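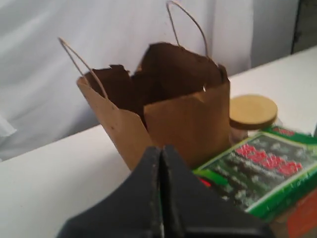 Papiertüte, Glas mit Deckel, grüne Packung: Einkauf einräumen als Aufgabe für einen Greifer.

Montag, 25. April

Seit ich hier über Automatisierung schreibe, bekomme ich vor allem eine Frage gestellt: Wann räumt mir so ein Ding endlich die Einkäufe ein? Meine Antwort war lange ein Schulterzucken. Inzwischen habe ich mir genug davon angesehen, um etwas genauer zu werden, und weil ich beruflich eher aus der Halle komme als aus der Küche, fange ich mit dem Vergleich an.

In Standesstead habe ich eine Zeit lang an einer Linie gearbeitet, an der Kartons gefüllt und verschlossen wurden. Der Arm dort griff immer dasselbe Teil von derselben Stelle. Lag es verdreht, stand die Anlage, und einer von uns ging hin und richtete es gerade. Das galt als gute Automatisierung, und das war es auch. Die Zahlen stimmten, der Rücken tat nicht mehr weh, und gestört hat es kaum jemanden, dass der Arm außer dieser einen Bewegung nichts konnte.

Eine Einkaufstüte ist das Gegenteil davon. Papier gibt nach. Der Rand steht mal auf, mal ist er umgeknickt, und die Henkel ragen irgendwohin. Wer mit der Hand hineingreift, drückt den Rand nebenbei zur Seite und merkt es gar nicht. Für einen Greifer mit zwei Fingern ist derselbe Rand ein Hindernis, das er erst erkennen und dann entweder meiden oder wegschieben muss, und beim Wegschieben kippt die Tüte vielleicht um.

Dazu kommt das, was in die Tüte hineinsoll oder aus ihr heraus. Ein Glas mit rundem Deckel verzeiht keinen schiefen Griff. Durchsichtiges Glas auf hellem Untergrund ist für Kameras ohnehin unangenehm — der Deckel ist gut zu erkennen, der Rest viel schlechter. Eine flache Packung wiederum liegt so dicht auf dem Tisch, dass man mit den Fingern kaum darunterkommt. Ich schiebe so etwas zu Hause an die Tischkante und greife dort zu. Auch das kann man einer Maschine beibringen, aber es ist ein eigener Handgriff, und von dieser Sorte gibt es im Haushalt sehr viele.

Ich habe mir im letzten Jahr zwei Systeme näher angeschaut, eins von Ilisent und eins, das unter dem Namen Pillai läuft. Beide sind keine fertigen Produkte. Bei Ilisent hat mich die Ruhe beeindruckt, mit der der Arm arbeitet. Er fährt an, wartet, korrigiert, schließt die Finger. Das dauert. Für ein einzelnes Teil habe ich dort Kaffee getrunken. Pillai war schneller und dafür ruppiger, und beim zweiten Durchgang lag eine Packung auf dem Boden. Ich will daraus kein Urteil machen, dafür habe ich von beiden zu wenig gesehen.

Was ich bei solchen Vorführungen inzwischen immer frage: Was passiert, wenn ich etwas verschiebe? Wenn ich also die Tüte ein Stück drehe oder ein Teil dazulege, das vorher nicht dabei war. Die Reaktion sagt mehr als jedes Video. Manche Anlagen suchen neu und kommen zurecht. Andere greifen dorthin, wo das Teil vorher lag.

Nudeln sind übrigens ein guter Prüfstein. Spaghetti in der Folie sind lang, oben weich, in der Mitte steif, und wer an der falschen Stelle zudrückt, hat Bruch in der Packung. Liegt sie schräg und hängt noch etwas anderes daneben, muss der Arm entscheiden, was zuerst drankommt. Trockenware in durchsichtigen Beuteln ist noch unangenehmer, der Inhalt verrutscht beim Anheben.
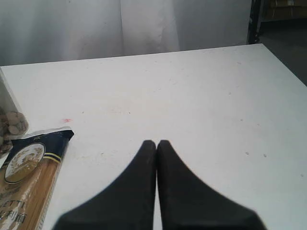 Lohnt es sich, jetzt schon auf einen Haushaltsroboter zu sparen?
Ich würde warten, bis ein Gerät in einer fremden Küche ohne Betreuung durch den Tag kommt, und das Geld bis dahin in eine gute Spülmaschine stecken.

In der Halle sieht die Sache freundlicher aus. Dort kann man die Umgebung anpassen: feste Ablagen, gleiches Licht, Behälter mit steifem Rand. In Gondberg haben sie für einen Packplatz 200 verschiedene Artikel aufgenommen und alles aussortiert, was sich nicht sauber greifen ließ. Das machen weiter Menschen. Der Rest läuft, mit einer Person, die mehrere Plätze im Blick hat. Zu Hause will ich meine Vorräte aber nicht nach dem Greifer aussuchen.

Mein Stand ist also dieser: Aufheben und Ablegen geht, wenn die Sachen einzeln liegen und einigermaßen fest sind. Einpacken in etwas Weiches geht manchmal. Einen ganzen Einkauf wegräumen, mit Kühlschranktür, vollem Regal und dem Glas, das ganz nach hinten muss, habe ich noch bei keinem Gerät am Stück gesehen. Und wischen, also einen Fleck auf der Platte erkennen und so lange reiben, bis er weg ist, gehört für mich zu den Aufgaben, die am meisten unterschätzt werden.

Im Juni fahre ich noch einmal nach Gondberg, dort soll ein zweiter Packplatz in Betrieb gehen, diesmal mit Papiertüten statt Kisten. Ich nehme eine eigene Tüte mit, eine schon benutzte mit geknicktem Rand, und schreibe danach auf, wie weit der Arm damit gekommen ist.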